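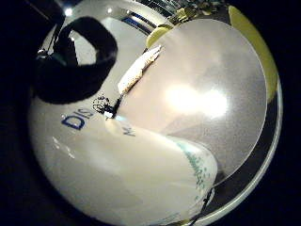 Fig. 1. Close view from the gripper during the handling demo. Printed lettering, "DIS", left of center.

Handout 6 - Site visit notes, Clevutholm open day
Intro to Automation, section 2. Visit date: 5th September

Read before the lab. Bring it with you, I won't have spares.

Host: Roya Ghasemi, handling group. She did the demo and took most of the questions. Slides are hers, notes are mine, mistakes probably mine too.

What we came for
- how grasp data gets collected by hand, before any arm is involved
- what a camera sees when it rides on the tool
- where it goes wrong

Hand-held gripper. Operator squeezes, fingers close, camera records. Same view the policy gets later on the arm. Roya's group has 1,371 recordings so far, of which 634 are labeled. Labeling is the slow part - ask Mateja Vidmar, she did most of Febuary on it.

Look at Fig. 1 again for these:
- Glare. Bright oval in the middle of the translucent surface, texture gone around it. No texture, nothing to match on.
- Glossy white. Curved and shiny, few features apart from the print. The lettering helps but it's tilted, and the smaller text starting with "M" turns away with the surface.
- Translucent over white. Edge is a broad curve. Where does one stop and the other start? Try tracing it with a pencil.
- Black strap. Soft, dark, makes a loop. Deformable stuff next to rigid stuff, very different grasp.
- Dark border. Wide lens, useful part is more or less a circle. Crop before you compute anything!

Second stop was the Brurkomon cell, sorting trays. Fixed camera, fixed light, 96 picks in the run we watched. Much easier problem. Somebody asked why not light everything that way - answer was cost, and homes don't come with light boxes.

Terms to know: wrist view, specular highlight, deformable object, occlusion. Bošković chapter on sensing covers teh first two, skip the math for now.

For next time
1. One page on glare. Pick a fix (filter, second view, more data) and say what it costs.
2. Sketch a grasp for the strap in Fig. 1. Mark the contact points.
3. Fandano worksheet, front side only.

Hand in on paper, names on both sheets. Late ones go to Mateja.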